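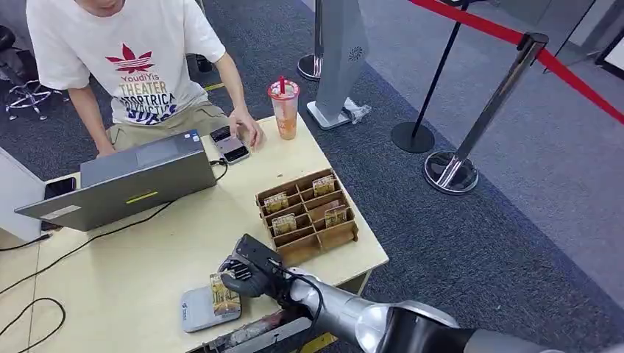 Part 2: Getting your Flurus router online

Okay, box open, cables sorted! I wrote these steps after setting up the same unit in my mother-in-law's apartment, so they follow the order I wish I'd used the first time.

1. Unplug your old modem and leave it alone for six minutes. I know, it feels long. Go make tea.

2. Run the short gray cable from the modem to the blue port on the Flurus. The other four ports look nearly the same, so check twice.

3. Plug in the modem first, then the router. The front light blinks orange for a while and then settles on white.

4. On your laptop or phone, pick the network called Flurus-2236 and type in the password from the label underneath (mine was tiny, I had to use a flashlight).

5. Open the setup page and choose a new network name and password. Write them down somewhere before you hit Save!

Note: Saving kicks every device off the network. Just join again with the new name.

Caution: Don't pull the power while the light is flashing red. That's an update going in, and my friend Canan Avcı had to send hers back after she interrupted one.

If you get error 278, the cable is in the wrong port. Move it over, go back to step 3 and try again. Guest networks are in Part 3.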